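4.2 What the sloping plots taught us

By the time we got to Pustov I thought I had a fair idea of how people choose between gravel and block paving. I didn't. We had 132 households in the sample, and in the interviews I kept hearing about water before anyone brought up looks or price. Where does it go when it rains hard, and whose fence does it end up against? Indrek Luik had warned me about this back in December, and I'm sorry to say I left only one drainage question on the form.

So we went back to 22 of the sloping plots and asked again, this time out on the driveway with the owner. People talk so much more when they can point at things! One man in Grotano walked us up and down his front path for most of the morning (he'd relaid the edging himself, twice) and gave us better material than the whole first round of forms. 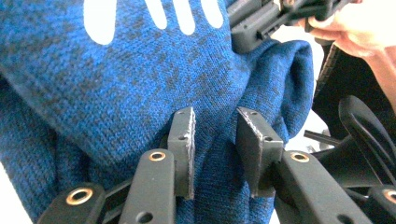
Figure 7. Blue knit fabric with a white printed graphic.

The second visits also changed how I think about retaining walls. I had coded every low wall as decoration if the owner kept plants on it, and Ojārs Rozīte, who did the second coding, marked nearly all of them as structural. We disagreed on 11 plots. I went through them again and moved over to his side on most — a wall can hold up a parking space and still have lavender on top. The ones we couldn't settle are left out of the totals in the next section.

Cost was harder to pin down. Owners in Kairys tended to remember what they paid for stone and forget the digging, and in Feletport it was the other way around, I think because the contractors there bill the two separately. One owner was sure he'd had 300 bags of gravel delivered, and his own paperwork said far fewer. I ended up using written quotes wherever we could get them and dropping the remembered prices, so the cost figures rest on a smaller group than I'd like.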